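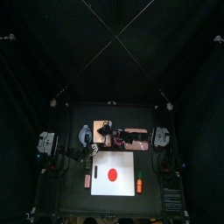
Food Preparation Layout
Unit 4: Arranging a small work surface

Search this site Enter keywords Go

The unit treats the cutting board as the fixed point of a preparation area. All other items are placed relative to it. Students should read the Kasprzak notes on reach before the practical session.

Terms

Working zone: the board and the strip of surface directly in front of it.
Holding zone: the back row, used for items needed once or twice in a task.
Clearance: free surface on each side of the board. The course uses 8 inches on the knife-hand side and 4 inches on the other.

A board kept in the holding zone is stored. A board in the working zone is in use, and nothing else may be set on it except the food being cut. Bowls go beside the board — never on its corner. 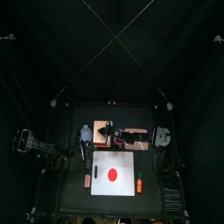
Moltus, 5/10/19

With a white board in the center foreground and a bottle in the back row, the two zones are easy to tell apart. Flat items such as pads take up more of the holding zone than their height suggests. Measure them by footprint. Upright items are measured by height and by the width of the base, and a narrow item should stand where a sleeve will not catch it.

For the written exercise, draw the surface at one-eighth scale and mark each footprint. The Fatov method allows overlap between a pad and the item resting on it; overlap between any other two footprints is recorded as a fault. Layouts with more than 11 faults are redrawn. Label the drawing with course number 738 and hand it to Fouad Bataineh.
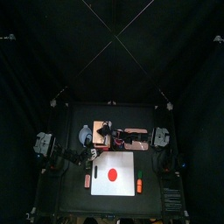
Clearing the surface

1. Remove food from the board and cover it.
2. Take loose items out of the working zone.
3. Lift pads and wipe under them.
4. Wash the board on both faces and dry it upright.
5. Return the holding zone to the order shown on your drawing.

Reading for next session: Dromico handout, sections on drawers and wall storage.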